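Notebook > Household packing > Small kitchen items

Last updated: February

Utensil holder, second go. Started 4:10 pm, after the tape had been put away.

The first attempt at packing the Cillgate flat left the cutlery loose in a carton with the dish towels, and it took ages to sort at the other end. Horácio wants the holder moved full this time, chopsticks and spoons left in their compartments, with paper pushed down between them. I said I'd try it before we write it into the Brurdale list.

The bed is the sorting place for now. It is the right height and nothing rolls off the checked cover. Heavy pans go on the floor, glass stays in the kitchen until last.

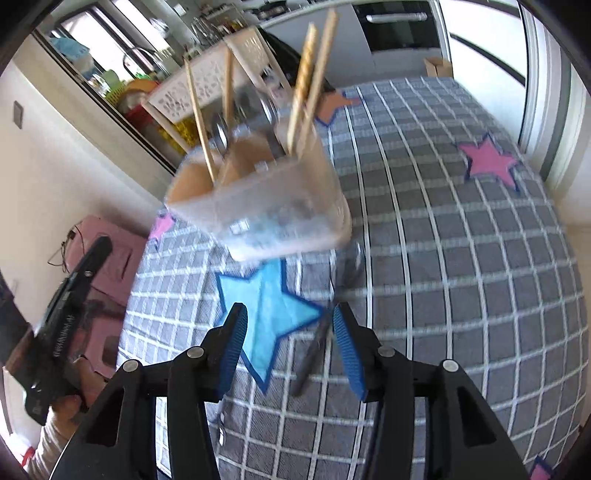 Clear holder over the bed, chopsticks and spoons still in it.

Notes on the holder. The chopsticks stick up well past the rim, so the lid of the small carton won't close. Either they come out and get wrapped as a bundle, or the whole thing goes in the tall Lollel carton. The long ones decide it. Carved one to be wrapped by itself, I don't want tape on the pattern.

Box weight limit is still 16 kg. Cutlery won't get near that, so fill up with linens.

To do:
- tall cartons, ask Rivadeneira for the price on 800
- more tissue, the 223 sheets on the shelf are for glasses only
- label the side of the carton as well as the top
- Horácio Esteves to check the Brurdale list before it is printed

Stopped at 5:25. Drawer dividers next.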